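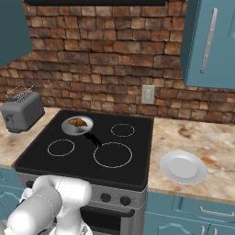
A croissant in the small pan, back left burner.

The Kutau mission file came to the archive in two boxes. Brândușa Cozma logged the first on Tuesday. It held letters sent from Zoston to the home office between the second coup and the elections, 155 sheets, most of them typed on both sides.

The clerk who wrote them kept to a fixed order. Weather, school enrollment, road conditions, then the government, if there was one. In September he reported that the governor at Ikent had been replaced by a colonel and that the price of flour was unchanged. Two weeks later the colonel had been replaced by his deputy. Flour was up.

Cozma entered each letter by date, sender and subject. Under subject she was allowed 90 characters.

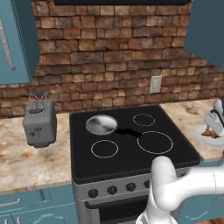 Stovetop with the lid on the back left burner.

Randi Hellström checked the entries at four o'clock.

"Sheet 31 has no subject," she said.

"It has no government in it. He goes from roads to his signature."

Hellström read the sheet. The roads were closed north of the river. More than 2000 people had walked into Ikent behind a schoolteacher named Khasawneh, and the clerk had lent them the mission bell. The bell had not been returned. He asked whether it should be listed as a loss.

"What did they answer?"

"The replies would be in the second box."

Hellström initialed the log and left the field blank. Cozma cut the tape on the second box — it was lighter than the first — and began to number the sheets.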